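Ticket: Hand loses cloth when wrist turns quickly (wiping task)
Status: open, waiting for parts

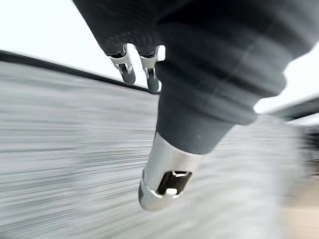

Wrist camera, arm moving. Two fingertips with dark pads at upper left, metal tip of the thumb in the lower middle.

3 min read

Opened 11/20/22 by the Kitorbridge test kitchen. Unit is the Skeno hand with fabric sleeve, software from the June release.

Problem
We want to know if the hand can do the wiping after lunch without a person standing near. At the moment the answer is no. It takes the cloth from the rail, it makes the first pass well, and at the turn at the end of the counter the cloth slides out from under the thumb. The arm continues to wipe with no cloth. It does not notice, and it reports the job as finished.

What I expected
The cloth stays in the hand for the whole counter, or the arm stops and asks for help.

How to repeat it
Start the program "wipe long counter" with a thin cotton cloth, folded once. Speed on the normal setting. The loss comes at the first or the second turn. With the cloth folded twice it comes later, but it comes.

Tried so far

1. Lower speed. At half of the normal speed the cloth stays. But then one counter takes up to 7 minutes, and our cook does the same work before the water boils. I do not consider this a solution.

2. More grip force. I raised the value from 200 to 600 in the hand settings. The cloth was held better, but the hand also pressed the fold into a hard lump and the wiping left stripes. I went back to 200.

3. Cleaning of the pads. Wiped both finger pads with alcohol and let them dry. Small improvement in the morning, none in the afternoon. Maybe there was grease from the dish soap, I can not say for sure.

4. Pulling the sleeve back. I suspected that the fabric comes between the thumb and the cloth. I fixed it higher with tape and repeated the test. Same result, so I removed the tape.

5. Camera check. Please look at the picture with the ticket: during the movement the surface below becomes only long gray lines. The fingertips and the thumb are still easy to see. So I think the program could check at least if there is something between them, even when the counter is not readable.

Answer from Van Damme (our supplier)
They write that the metal thumb tip is made for hard objects like cups and handles, and they offer a soft cover for it. We ordered 2 covers. They also say that the cloth check is not in the present software and they passed the request on.

My comment
I was asked by the Stumisov office if they can plan the kitchen with this machine. For cups and trays I would say yes, with a person in the next room. For cloths, sponges and everything that changes its shape, please wait. The wiping itself is not the difficult part. Holding a wet cloth and knowing that you hold it is difficult, and a person does this without thinking.

Next step
Repeat the test with the soft cover, same cloth, same counter, normal speed. Until then the wiping program stays switched off in the evening schedule. I will write the result in this ticket.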